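Ferkine Household Task Evaluator
Set-up Guide, Section 7: Preparing and running the kitchen counter task

7.1 Scope

This section covers the counter task supplied with the Umley room. The task measures whether a two-armed robot can find, reach and pick up small items from a counter in a simulated room. It does not measure cleaning, pouring or anything involving food. A pass in this task should not be read as evidence that the same controller can clear a real kitchen. In our own runs, controllers that reach reliably still fail often at the grasp, and no controller shipped with this release is rated for unattended household work.

Complete Section 6 (Installing the Tranville physics module) before you begin.

7.2 Checking the gripper views

1. Start the evaluator and load the Umley room.
2. Select Views, then Gripper.
3. Send the Open command to both grippers.
4. Confirm that both fingers are visible in each view and that there is a clear gap between them.
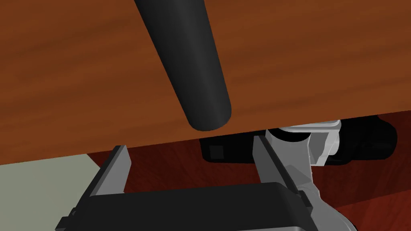

Figure 7-1. Gripper view with the fingers open below the edge of the tabletop.

5. If a finger is missing from a view, reload the robot model and repeat from step 2.

CAUTION: Do not start a run with a gripper below the level of the tabletop. The planner treats the underside as solid and will report a collision on the first upward move. Raise the arm by hand control first.

NOTE: A gripper view may show no items at all at the start of a run. The controller is expected to search. Do not turn the wrist towards the items to help it, as this makes the score invalid.

7.3 Setting the run limits

1. Open the Limits panel.
2. Set the time limit to 300 seconds. Shorter limits are accepted but the results cannot be compared with the Baran reference scores.
3. Set the number of attempts to 8.

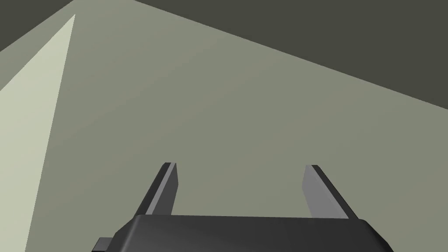
4. Leave Plain Surfaces switched on for the first set of attempts. Walls and floors without texture give the controller few cues for judging distance, and errors in depth show up early. Textured surfaces may be switched on later under Advanced.
5. Save the limits. They apply to both arms and cannot be changed during a run.

7.4 Placing the arms

1. Select Views, then Head.
2. Raise the left arm until the gripper points upwards.
3. Extend the right arm forwards and lower it over the counter. Stop well short of the ball.
4. Check that the ball and the hand-shaped item are both resting on the counter.

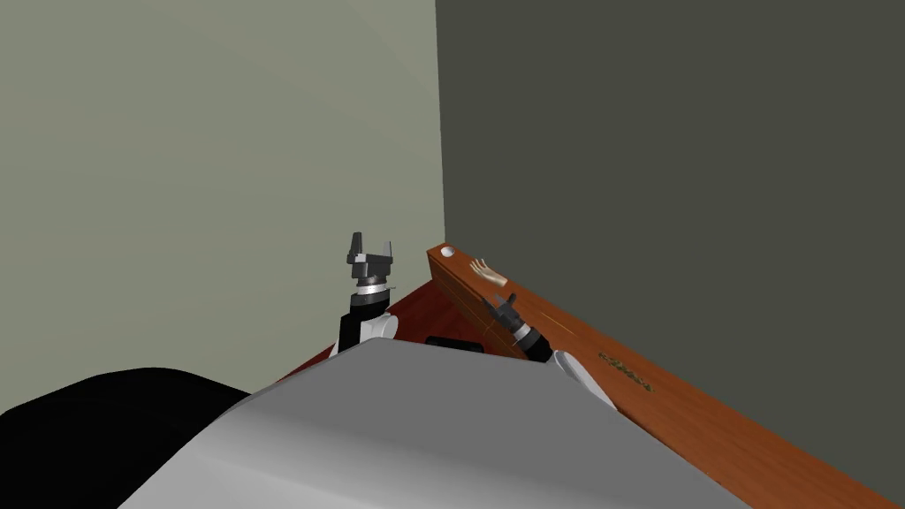

Figure 7-2. Left arm upright, right arm extended over the wooden counter. The white ball is at the far end.

NOTE: The robot's torso hides the near part of the counter in the head view. Items placed there will not be seen by the controller unless the torso is moved.

7.5 Running the task

1. Press Start. Hand control is locked until the attempt ends.
2. When all attempts are complete, open the Results panel and export the log.
3. Read the grasp and reach scores separately. The combined score hides most of the useful detail.

An attempt is marked as failed if an item leaves the counter without being held, or if the arms touch each other. Error code 17 means that an item has passed through a surface. Discard that attempt and run it again.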